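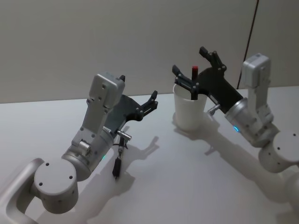

In Defense of the Empty White Table

7/15/24

My family thinks a table must have something on it. A bowl, a cloth, a plant, the mail of last week. When I moved to Prondton I bought a plain white table from a shop named Mumora, and my aunt asked me the same evening when the rest of it would arrive.

I want to say something for the plain table against a pale wall. I don't mean the style from magazines, where one lemon costs more than my lamp. I mean a work surface which is left clear so that the next work can begin at once.

White is criticized because it shows everything. For me this is the reason to choose it. On my old brown desk I lost a small screw for 12 days, and it was lying beside my cup all that time. A white top also shows you shadows well, and a shadow tells you where your lamp is wrong. I moved mine two times before I was satisfied.

The wall matters too. I had a shelf there, a Vundier, 98 centimeters wide and always full. Each time I lifted my eyes from the work I began to read the backs of books. In November I took it down and painted the wall light grey. I still have the holes to fill on the left side.

Some people will say such a corner is cold, and I accept that it is not a place for a long dinner. For dinner we have the round table in the kitchen, with the cloth my aunt sent. She may put on it whatever she likes.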